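Zorkitier ridge hike, anyone done it from the Hamier side?

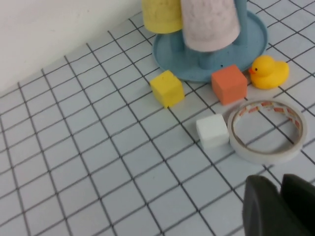

The gridded tabletop, yellow cup up top

trailmutt
Posted 7:40 am

Hi all, long time reader, rare poster. Our walking club got an invite to the open hike up Zorkitier in January and I said yes before looking at a map (classic me). The flyer says 11 miles with a start at the Hamier trailhead, and there's free soup at the Amrani hut, which is honestly what sold it. My question is whether the Hamier side is okay for people who walk a lot but don't really climb. I've got decent boots, bad knees and a husband who complains on stairs.

Also it says "bring own mug." Do they mean it?

gorp_and_go
Posted 8:05 am

They mean it! I went last winter without one and ended up drinking soup out of the lid of somebody's thermos.

Hamier is fine. It's a long steady pull through the woods and then you pop out on the ridge and the wind hits you. The only part I'd call steep is the last bit before the hut. Take poles for the knees and go slow, people are spread out all over the trail anyway so you won't be holding anyone up.

switchbackswede
Posted 8:31 am

Going to disagree a little. Hamier is fine when it's dry. In January that upper section is usually packed snow with ice under it, and I've seen plenty of strong walkers sit down hard there. If your knees are bad I'd start from Wustano. It's longer but the grade is so much kinder, and the two routes meet up below the hut so you still get your soup.

gorp_and_go
Posted 8:44 am

Wustano adds a ton of road walking though. I did it once and my feet hurt more from the pavement than they ever did from the hill. Pull-on spikes solve the ice problem, mine live in my pack from Thanksgiving on.

switchbackswede
Posted 8:52 am

Spikes help going up. Coming down on tired legs is a different story. And the road part is maybe half an hour, come on.

trailmutt
Posted 9:15 am

Ha, okay, I see there are camps. How high does it get? The flyer just says "ridge" and my husband wants a number.

oldwoolsocks
Posted 9:20 am

The hut is at 3500 feet. Tell him the parking lot is already a good way up so it sounds worse than it is.

Parking is the thing I'd worry about, by the way. The Hamier lot holds 26 cars and the sign-up sheet had over 100 names on it when I looked. Last time there were cars down both sides of the lane and a farmer who was pretty unhappy with all of us, and I don't blame him. There's a shuttle from Wustano at 8 am and again at 9. Take the early one, the second fills up and then you're standing in the cold with everybody else who slept in.

pinecone_pam
Posted 10:02 am

Can I ask about dogs? Mine is a very polite beagle mix (polite until soup).

oldwoolsocks
Posted 10:10 am

Dogs are okay on leash on the trail, not inside the hut. There's a rail out front where people tie them up. I wouldn't bring one on the shuttle without asking the driver first, it was pretty tight last time.

switchbackswede
Posted 10:26 am

Please keep the leash short on the ridge too. I got wrapped up in one of those stretchy ones and went down on my hip. Nice dog, no hard feelings, but still.

pinecone_pam
Posted 10:31 am

Noted! She has a regular short one.

trailmutt
Posted 12:48 pm

Thanks everyone, super helpful. Here's where we landed — early shuttle from Wustano, up the Hamier side with spikes and poles, and then I'll see how my knees feel at the hut before picking a way down. Husband has agreed on the condition that he gets my soup as well as his. Two mugs are going in the bag.

gorp_and_go
Posted 1:03 pm

Good plan. Bring a dry shirt for the hut too, you'll be soaked in sweat by then and it gets chilly fast once you sit.

switchbackswede
Posted 1:17 pm

Go down by Wustano. That's my last word on it.

gorp_and_go
Posted 1:19 pm

It is never your last word on it. See you both up there, I'll be in the orange hat.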